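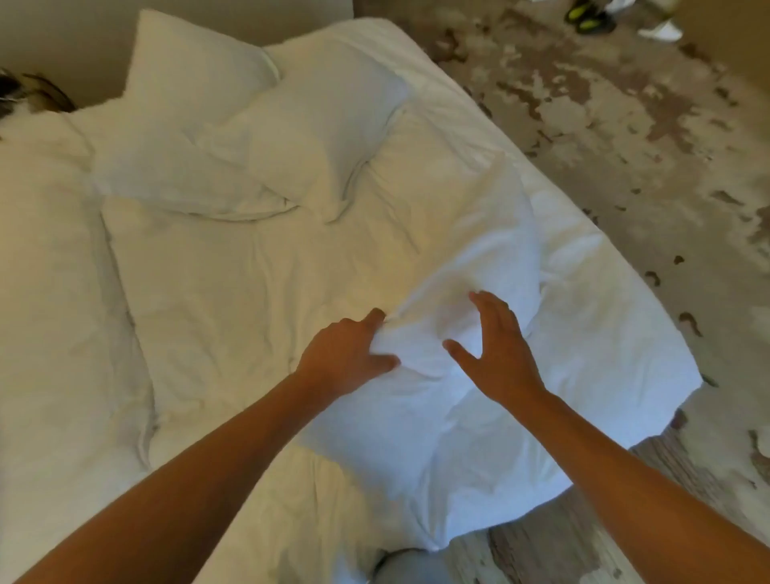
Home-built bed-making robot gets its second arm

A two-armed robot meant to make beds is taking shape at Hunditz, the shared workshop in Moner. Pei-shan Yau, a member there, started the build in her spare room and moved it to a workshop bench when the base grew too wide for the door. The second arm went on in November.

The robot is called Lill. It has a wheeled base, a steel column and two arms with soft-tipped grippers. Yau cut the brackets herself and bought the motors used. She has spent $2,281 so far, most of it on the arms.

Lill is being trained on recordings of people making beds by hand, taken from a camera at head height. Yau has 297 of them. Each covers one job, such as pulling a sheet flat, shaking out a duvet or setting a pillow at the head of the bed. Nearly 60 more were dropped because the hands left the view for too long.

"Sheets are fine when they're flat," Yau said. "A duvet in a heap is a different problem. There's no corner to find until you've moved half of it."

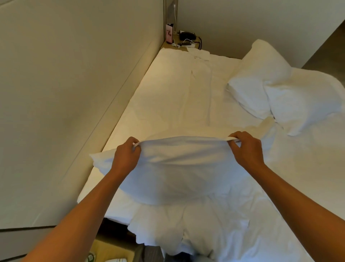
Both hands on the top edge of a pillow, with the duvet bunched below it.

White bedding has been the hardest to work with. A white pillow on a white sheet gives the software little to go on besides shadows and creases. Yau kept those recordings in the set and is adding others with colored covers to compare the results.

The software that turns the recordings into arm movements is a package named Pretard, which Yau wrote with another Hunditz member. It runs on a desktop computer beside the robot. The pair plan to put the code online once the setup notes are done.

Lill can now pick up a pillow with both grippers and set it down on a test mattress. It cannot yet straighten a duvet without pulling it off the far side. The arms also stop for several seconds between moves while the computer catches up, and Yau wants to shorten that wait before working on anything else.

A new gripper pad with a rougher surface is next on the list. The current ones slip on smooth cotton.

Hunditz members can see the robot during evening hours, when Yau is usually at the bench from 7 p.m. Visitors are asked to stay behind the yellow tape while the arms are powered.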